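## 4. Setting up the grasp segmenter

By now you should have Ultska installed and at least one recording session copied to your workstation. This section walks you through the part of the software that looks at a recording and decides where each grasp begins and ends. It is the step people tend to rush, and we'd gently ask you not to, as everything in Section 5 (training the wrist policy) leans on the labels you make now.

Set aside an unhurried half hour or so for your first session. The second one goes a good deal faster, we promise!

### 4.1 Before you start

- Finish the lens calibration in Section 3. The segmenter will load without it, but jaw widths will come out wrong.
- Check that the session folder holds both the video and the motion log. They must share the same name.
- Close any other program that is using the graphics card.

**Caution:** The segmenter writes its labels into the session folder and replaces any labels already there. If a coworker has labeled the session by hand, copy the folder first. Herman Rahman, who wrote most of this module, did not do this in June and lost a week of work, so please take the warning in the friendly spirit it is meant.

### 4.2 Running the first pass

1. Open Ultska and choose **Sessions > Open**. Pick one session only for now, even if you have a whole drive full of them waiting.
2. In the **Perception** tab, set **Jaw tracking** to *Finger pads*. The older setting, *Pivot points*, is still in the list for people with old projects.
3. Set **Contact window** to 18 frames. This is how long the jaws must hold a steady width before the software calls it a grasp.
4. Leave **Minimum confidence** at its default for the first run. You will be tempted to raise it - do wait until you have seen the results.
5. Press **Preview**. The program works through the first 100 frames and draws its guess for each jaw over the video.
6. Scrub through the preview slowly. The outlines should follow the finger pads closely, also when one jaw goes behind something.
7. If the outlines look right, press **Run all**.

Take your time over step 6, and pay special attention to grasps on thin edges, such as the wall of a bin. With one jaw outside the wall and the other inside, the tracker sees the two fingers against very different backgrounds, and whatever is lying in the bin can pull the inner outline off to one side.
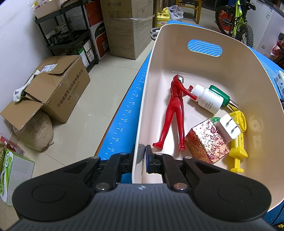

If you notice that kind of drift, open **Masks** and turn on **Ignore container contents**. The tracker then gives more weight to the shape of the finger and less to the colors behind it. Run the preview again afterward, as the setting has no effect on frames that are already processed.

**Note:** Shiny objects deserve a second look too. Glare and colored reflections on the inside of a plastic bin can be read as a moving edge, and the planner will later treat that edge as an obstacle. Lowering **Edge gain** to 30 clears up most of these cases.

### 4.3 Checking the labels

1. Open the **Timeline** view. Each grasp shows up as a solid bar and each uncertain stretch as a striped one.
2. Click a striped bar, then press **A** to accept it or **R** to reject it. Press **U** if you change your mind, which all of us do.
3. For grasps on a container wall, set **Target** to *Container*. The default is *Item*, and the planner will go looking for a loose object if you leave it that way.
4. Press **Save labels**.

If saving stops with error 402, the motion log and the video have different lengths. Go back to **Sessions > Align**, let it finish, and save again. Your accepted and rejected bars are kept.

Aisyah Hidayat keeps the list of known tracking problems for the Grukine release, and she is always glad to get a short clip along with your settings file. Both can be exported from **Help > Report a grasp**.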